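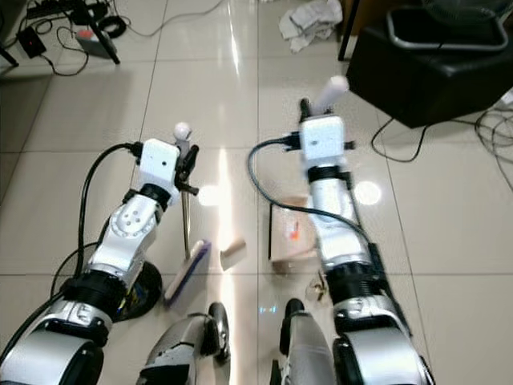
Lutz Stöcker escreveu à margem da versão anterior que esta seção tinha cautelas a mais e que um operador com experiência não precisa ler metade delas. Fica registrado. Os relatórios que recebemos de Haddale, todos assinados por operadores com experiência, levaram-nos a manter o texto quase inteiro.

4. Preparação da área para tarefas de limpeza de piso

Esta seção vale para robôs de dois braços que trabalham no chão com utensílios domésticos (pás, escovas, vassouras curtas). A declaração de conformidade do fabricante não substitui nenhum dos passos a seguir. Ela cobre o robô tal como saiu da fábrica e nada diz sobre o piso, os cabos ou o que a garra vai segurar.

4.1 Antes de ligar

1. Marque no piso o alcance máximo dos dois braços, com a ferramenta mais longa já na conta. Desconfie do valor do catálogo, medido com a garra vazia.
2. Retire da área marcada os cabos soltos, as réguas de tomadas e os panos. Se um cabo tiver de atravessar a área, prenda-o ao piso em toda a extensão.
3. Verifique a folga dos cabos que correm por fora dos braços. Leve cada junta aos dois extremos, à mão e sem energia, e observe se o cabo estica ou forma laço.
4. Avalie a luz. Piso brilhante com sol direto atrapalha as câmeras; feche a cortina ou mude a hora do ensaio.
5. Teste a parada de emergência. Teste mesmo, com o braço em movimento lento, e anote o resultado na ficha 424.

Nota: a ficha 424 preenchida de véspera não tem valor. Em Rosenthal encontramos 7 fichas seguidas com a mesma letra e a mesma hora.

CUIDADO: cabos compridos de pá ou vassoura aumentam o alcance do braço e podem girar dentro da garra. A força declarada na ponta dos dedos não é a força na ponta do cabo.

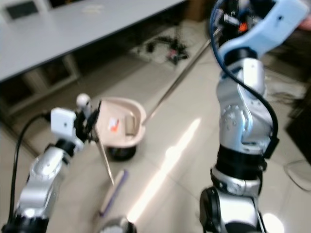 Basta reduzir a velocidade para dispensar a barreira? Só se a avaliação de risco da tarefa disser isso por escrito, com a ferramenta montada e o percurso completo. Velocidade reduzida é uma medida entre outras, e costuma ser a primeira que alguém desliga quando o ensaio demora.

4.2 Durante a tarefa

6. Mantenha uma pessoa junto ao botão de parada, sem outra função. Quem recolhe peças ou olha o monitor não conta.
7. Não entre na área para endireitar um utensílio. Pare, espere a confirmação e só então entre - também quando o braço parece parado.
8. Se o utensílio escorregar, interrompa e refaça a pega desde o início. Corrigir em movimento é o que mais aparece nos relatórios de Zekthorpe.

4.3 Ao terminar

9. Apoie os utensílios no chão antes de cortar a energia. Não suponha que a garra continua fechada sem alimentação; consulte a folha do modelo.
10. Guarde o registro da sessão com o número da ficha e o nome de quem ficou no botão.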